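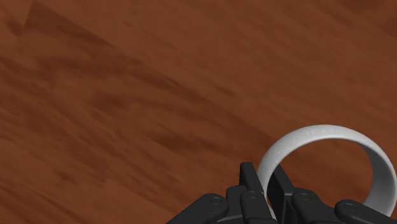

Fusatex pauses two-finger gripper update after fault in grip release

September 23, 2022

Fusatex has withdrawn a software update for its Hirham two-finger gripper after a fault caused the fingers to open when they should have stayed closed. The fault affects 183 grippers at customer sites in Canada. No injuries have been reported.

Customers running the update, released in March as version 2, are asked to stop automatic operation and go back to the previous version before restarting. Grippers that never received the update can stay in service.

The problem was first reported by Plesitz, a parts finisher that uses the gripper to load ring-shaped parts by the wall, with one finger inside the ring and one outside. On two occasions a part was released while the arm was moving. Both parts landed inside the guarded area. One damaged a conveyor cover.

Fusatex engineers reproduced the release in simulation and then on a test bench. They traced it to the routine that checks finger position after a grip. When a curved part shifted slightly between the pads, the routine could read the change as a missed pick and send an open command to try again. It did so without checking whether the arm had stopped.

"The retry was meant to save operators a trip to the cell," said Yeshi Derese, head of product safety at Fusatex. "It should never have been able to run with the arm in motion. Our release testing used mostly flat-sided parts and we missed it."

A corrected version will block any open command while the arm is moving. It must complete 400 hours of bench testing on curved and flat parts before release. Engström, an independent machine safety firm, will review the results. Fusatex has not set a release date.

Until then, customers should keep guards closed and interlocks working during all automatic cycles. Anyone who has seen a part drop without explanation is asked to save the controller log before rolling back, as the rollback erases it.

"We lost most of a shift and one cover," said Rafsan Paul, maintenance supervisor at Plesitz. "The guarding did its job. We're back on the old version and loading at normal speed."

Fusatex will cover the labour cost of the rollback at all affected sites. Field technicians are available for customers who can't do the work themselves.

Media contact: Gonzalo Cuesta, Fusatex Communications
Customer contact: Adanech Sisay, Fusatex Field Service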